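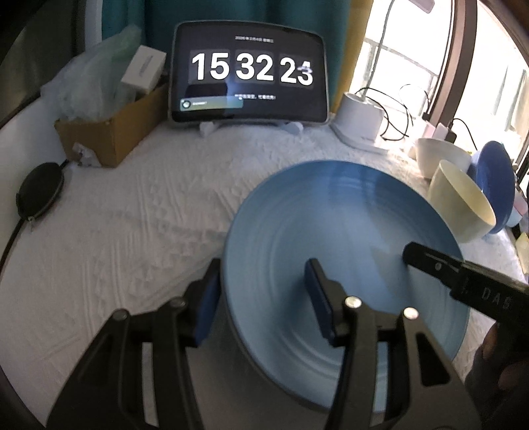

Barasa Home Meals is looking for a part-time dining room host at our Borkville supper room. We serve a set dinner to older residents of the town, most of whom live alone, and we have been doing it long enough that many of them come every week. The host sets the tables, greets people, brings the food out and clears up. We keep things simple: a white cloth on the table and a big flip-style clock on a tablet, with numbers large enough to read without glasses. Dinner is one main dish, a vegetable and a dessert, and guests pay what they can.

The job is 80 hours a month, mostly late afternoons and evenings. You would start at 3:30 p.m. and finish when the kitchen is closed, usually by 8. Friday is our busiest night and you will need to be free for it. Pay is $2,000 a month before tax, plus a meal each shift. The position opens in December.

What you will do:
Set and clear the tables
Seat guests and take note of who is missing – we call anyone who does not show up
Carry plates and serving bowls from the kitchen
Wash and put away dishes with the cook
Keep the sign-in book up to date

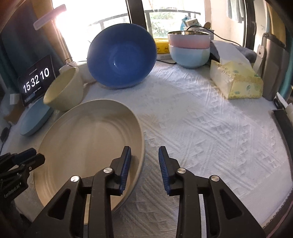 Bowls and a plate on the white tablecloth.

What we ask for:
You can be on your feet for a full shift and lift a full stockpot with help. You speak clearly and do not mind repeating yourself. Some guests are hard of hearing, and a few like to tell the same story more than once. A food handler card is required, but we will pay for the class if you do not have one yet. Restaurant experience is useful. A second language is welcome.

We served around 700 dinners last month. A lot of that work was done by our cook and one driver, so whoever takes this job will be part of a small crew and will sometimes be asked to help outside their own duties. The driver covers Vostow and the Siter Road apartments, and the host rides along when he needs a second pair of hands.

To apply, send a short letter and the names of two people we can call. A resume is fine but you do not need one. Address it to Cempaka Oei, Barasa Home Meals, Borkville, or drop it off at the supper room any weekday before 3 p.m. Please say which evenings you cannot work. We will invite people in for a paid trial shift and let everyone know the result, whether or not they are hired.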